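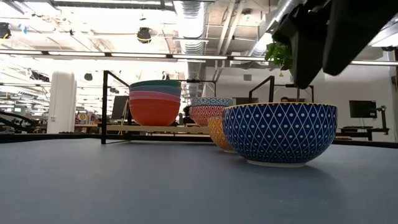
4.2 Rim grasps on bowls

We trained the Likine policy on 3771 demonstrations and tested it on bowls of different sizes and colors. Each trial ran for at most 90 seconds. The policy gets one fixed view of the table and one wrist view. The fixed view is used to pick a bowl, and the wrist view guides the fingers to the rim. Over 200 trials, most failures came from closing too early, before the rim was between the fingers.

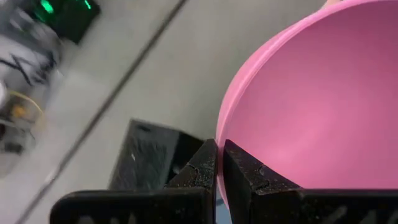 Figure 4. Wrist view with the fingertips at the rim of a pink bowl.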